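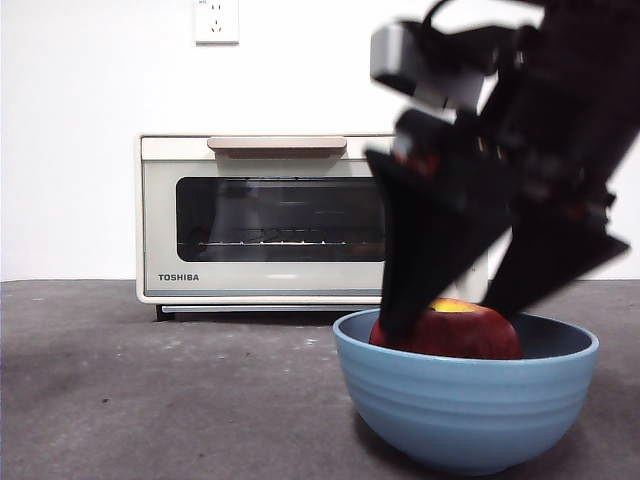

Warum wir denn nicht einfach beim Sauggreifer geblieben seien, der habe doch funktioniert, wollte Fermín Cáceres beim letzten Besuchstag von uns wissen. Eine berechtigte Frage, und weil sie uns so oder so ähnlich ziemlich oft gestellt wird, fangen wir gleich mit ihr an!

## Wer wir sind

Wir sind Zedolholm, ein kleines Prüfbüro für Greifer, Roboterarme, Kameras und Steuerungen. Zu uns kommen Betriebe, die vor einer Anschaffung stehen und gern vorher wüssten, welche Finger zu ihrer Ware passen (und welche Kamera am Handgelenk wirklich etwas taugt). Glatte Kartons nimmt ein Sauger wunderbar, bei einem Apfel in einer tiefen Schale sieht die Sache anders aus: Da müssen zwei flache Finger am Rand vorbei, ohne anzustoßen, und die Kamera soll dabei möglichst noch etwas sehen.

Angefangen haben wir zu fünft, mit einem gebrauchten Arm und sehr viel gutem Willen. Inzwischen haben wir 61 Greifer verglichen, vom schlichten Parallelgreifer bis zu weichen Fingern, über die wir im Büro noch immer streiten. Jeder Kandidat absolviert bei uns 115 Griffe pro Gegenstand, und das Protokoll bekommen Sie vollständig, auch die Fehlgriffe.

## Vorbeikommen

Unsere Versuchsreihe »Plimby« mit Alltagsdingen aus Küche und Haushalt läuft noch bis Ende November. Bringen Sie gern eigene Teile mit, je unhandlicher, desto lieber! Der Kaffee steht ab 9 Uhr bereit.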